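Home | Rinks | Drills | Schedules | Contact

How to tape a hockey stick so it lasts more than one game

I play in the Petthorpe beginner league and I used to go through a roll of tape every couple of weeks. Then Yayra Ametepe, our goalie, watched me do it and took the stick right out of my hands!

Peel off the old tape first, all of it. Wipe the blade down with a dry rag and let it sit a minute. Now start at the heel and work toward the toe, sticky side against the blade, overlapping each pass by half — tighter than you think you need.
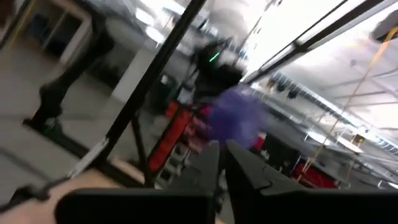
When you get to the toe, cut the tape and press the end flat with your thumb. Then rub a puck up and down both sides until the wrinkles are gone. Wax is next if you like it (I do), just a thin coat.

For the knob, twist a length of tape into a cord, spiral it down up to 10 inches, and wrap over that. Mine's a little fat, but I can grab it off the ice with my gloves on.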